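What Is Bail?

By Lowri Pumphrey
2021-07-08

When the police charge a person with a crime, the court does not decide the case on the same day. A trial may be months away. Bail is the set of rules that says where the person lives while waiting.

A person who has been charged is called the defendant. The law treats the defendant as innocent until a court decides otherwise. This matters for bail, because jail is a serious thing to do to someone who has not been found guilty.

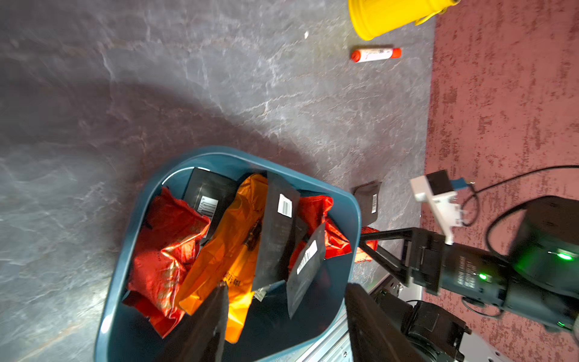

A judge holds a short meeting called a bail hearing. It does not decide whether the defendant did it. It asks 2 questions. Will this person come back to court? Will other people be safe in the meantime?

The judge then has 3 choices. The defendant can go home on a promise to return. The defendant can go home with conditions. Or the defendant can be held in jail until the trial, which is called remand or pretrial detention.

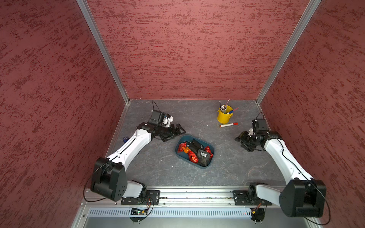

Conditions are rules that the defendant must follow. Common ones are staying in one town, handing in a passport, or keeping away from a certain person. Each condition sets a limit, and inside the limit the defendant may move freely. Think of the red walls in the picture, on the left, at the back and on the right. They mark the edges of a space. A condition such as "do not leave Darkton" also marks an edge, but it is written on paper, and the defendant has to remember where it is.

Sometimes the court also asks for money. Suppose a man named Malon is charged with breaking a store window in February. The judge sets bail at $50. Malon pays the court and goes home. If he comes to every hearing, the court gives the $50 back, although some courts keep a fee. 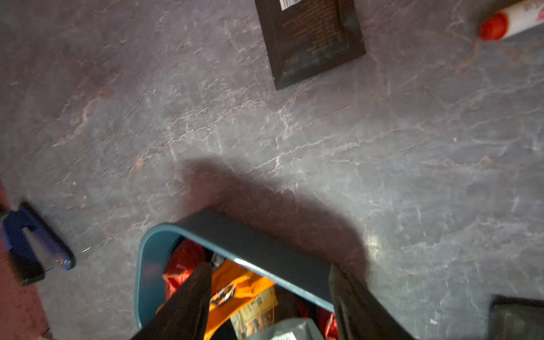

If Malon does not come, the court can keep the money. The judge can also sign a warrant — a paper that tells the police to arrest him.

Not every place uses money. Some people say it is unfair, as a person with savings can go home and a person without savings cannot. Others say money gives people a strong reason to return. Lawmakers still argue about this.

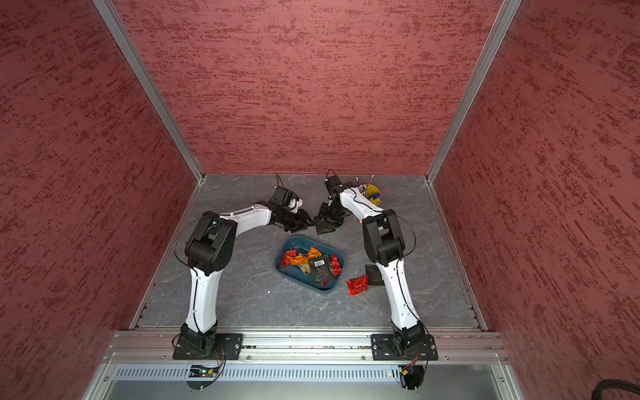 Two robot arms over a gray work surface, with a teal bin between the red walls.

Words to know

Charge: a formal statement that a person broke a law.
Hearing: a meeting in court, usually shorter than a trial.
Remand: being held in jail before a trial.
Warrant: a judge's written order to the police.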